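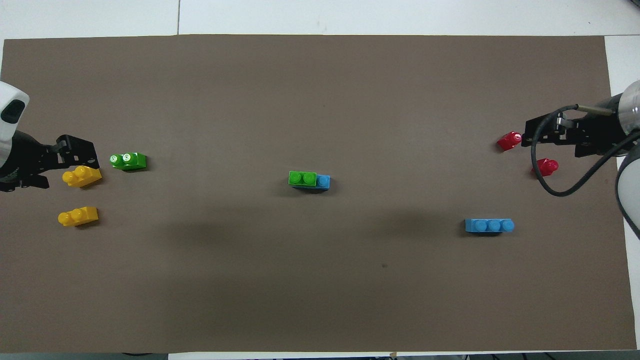 Hadach has published the results of its first side-by-side trial of small parallel-jaw grippers, and the toy brick has come out of it with its reputation for awkwardness intact. The trial put the Amell and Flendex grippers through 500 picks each on a two-armed bench at the company's Correia workshop. Bricks were set out on plain dark paper, from little yellow ones with two studs to a longer light blue one with three, and the arms were asked to pick them up, stack them and, where possible, refrain from flicking them across the room.

Over 64 hours of bench time, Flendex dropped fewer bricks and Amell closed faster, which leaves both sales teams with something to put on a poster. Between them the two grippers managed 176 failed picks, most of them on bricks lying at an angle.

"We have tested on machined cubes for years, and everything passes on machined cubes," said Martim Nogueira, who ran the trial. "A brick costs pennies and has studs in all the wrong places. I have grown to respect it."

The full results, including 3 pages on paper creases that Mr Nogueira declined to shorten, are free on request from the Hadach press desk. A second round, with softer fingertips, starts later in October.

ENDS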